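Handout 4: Two Arms, One Table
Home Robotics Evenings, Mevley Workshop
Revised 6/21/21

Okay, so last time we got one arm moving and everybody went home happy. Tonight we add the second one, and I'll warn you now, most of your evening goes into calibration (sorry!). Put both arms in the rest pose before you power anything up, and run the zeroing script on each one separately. I skipped that on my first build and spent a whole September chasing an offset that was really just a badly seated motor horn.

Our practice job is markers into a holder. I like markers because they roll, they're skinny, and if you squash one you're out pocket change — try that with a glass vial! Start with the holder in one spot and leave it there until your pick-up is boring.

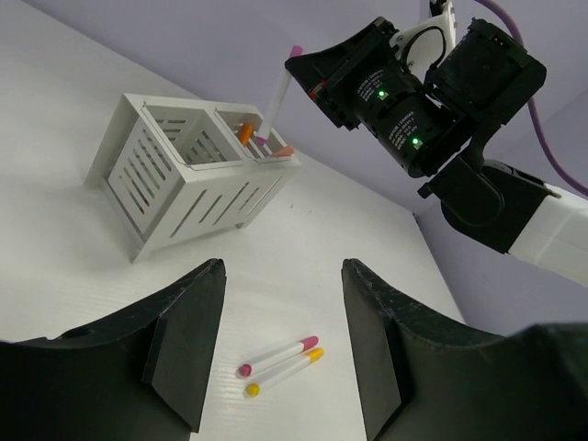 Once you're happy with single pick-ups, start recording. I save each attempt as its own file in the Drokano logger and cap it at 400 steps, which is plenty for one marker. Aim for 27 good runs before you touch any settings. Keep the bad ones too, in a separate folder, we'll want them in Handout 5.

Two things to check on your own bench:
Wrist cable slack. Turn the wrist all the way both ways by hand, power off, and watch for tugging.
Grip force. Start low and creep up. My Karppinen notes from last year say 1000 and that's way too high, so cross it out if you have the old copy.

Bring your log files next time, even the ugly ones.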